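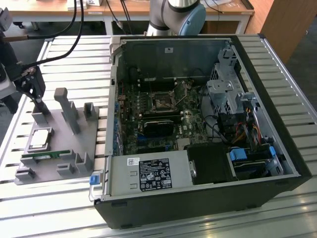

Where do I take the old tower that's been sitting in the garage since the kids moved out? Bring it to the Rorkley hall, side door, any drop-off morning, and leave the monitor at home please (we can't take screens till we sort out the bin).

Home | News | Drop-off | Parts list | Contact
Search this site Go

REPAIR BENCH NEWS, April 2018

Quick one this month, I'm typing this between loads. Ruairí Madigan here, filling in on the newsletter again.

Tally first. 63 towers through the door since November. 30 of those back out again to homes in Rorkley and Quartey, the rest stripped for parts or still on the shelf waiting for somebody with a free arvo. Parts drawers now hold 334 bits and pieces with a label on them. Plus the unlabelled tub, which we don't talk about. If you're handy with a marker come and see me.

Old desktops are good to learn on. Lay the case flat, side panel off, and it's all facing up at you: motherboard, graphics card in its slot, drive cage, power supply, that tangle of red, yellow and black cable. Blue plastic tabs and latches usually mean "this bit moves", so try those before you go hunting for a screwdriver. Had a drive bay prised out with a butter knife last month. Please don't.

Stripping order, for those who missed the last session:

Power cord out at the wall and out of the machine. Hold the power button in a few seconds after.
Touch bare metal on the case before you touch anything green.
RAM. Push the clips back, lift straight up, hold it by the edges.
Cooler next, then the CPU. Lift the lever, swing the bracket up, chip comes straight out. No wiggling. Close the bracket again over the empty socket, too many bent pins lately and a board with bent pins is scrap as far as we're concerned.
Graphics card last if it's staying in the machine anyway. There's a catch at the end of the slot, find it first.

Put things down somewhere with a place for them. CPU in its own pocket, RAM in a slot, not loose on the bench where a sleeve will get it. Egg cartons are OK for screws but not for chips. I know, I used to do it too.

Power supplies: we do NOT open them. Ever. Read the label, write the wattage on a bit of masking tape, onto the shelf. If it has no label you can read it goes in the scrap crate no matter how new it looks. Same goes for ones that smell.

Thermal paste. We are out. Dilla hall had a spare tube and have lent it to us, so a thin smear only, wipe the heat spreader clean first with the isopropyl (top shelf, red lid, put it BACK). More on order.

Wanted: DDR3 sticks, any size. SATA cables. Slot covers, the plain metal ones, we've got machines going out with gaps in the back and dust gets in. A decent lamp. Jumpers for the cold end of the hall, only half joking, it's freezing in there by four.

Not wanted: printers. Really. 3 printers were left on the step last week, and somebody has to drive those to the Tadance tip.

Drives get wiped before anything leaves the hall, you can stand there and watch if you'd like. If you want your old drive back just say so at the door and we'll pull it while you wait, takes a coupel of minutes. Can't promise that later on, once it's in the pile it's in the pile.

Next beginners' morning is full but put your name on the sheet, people always drop out. Bring a Phillips head, reading glasses if you need them, and no wooly jumpers at the bench itself thanks. Yes I know what I said about the cold.

Ruairí

Print this page | E-mail this to a friend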